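4. Tuning the grasp planner in Huria

Now for the fun part! With the head camera calibrated, Huria can start choosing its own grasps, and you get to watch it think in the Ovel viewer.

4.1 Check the scene before you plan

1. Open Ovel and load the head camera stream.
2. Set Depth points to 2000. Go higher later if your machine keeps up.
3. Press Segment. Each object should get its own colour.
4. Click the object you want and press Lock target.

Note: clear water and shiny steel are hard on depth cameras, so expect gaps over a basin or in the bowl of a ladle. Turn on Fill gaps and lock on to the handle, where the planner has a nice long shape to work with.
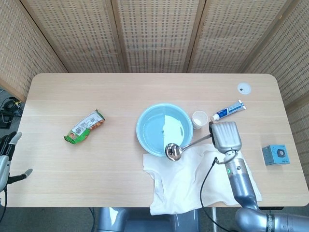

4.2 Set the grip

1. In Hand, choose Thin handle. The fingers curl fully in this mode.
2. Set Close time to 400 ms.
3. Press Preview and try a few of the 20 candidate grasps. It's well worth a play!

Caution: keep your own hands away from the table while Run is lit.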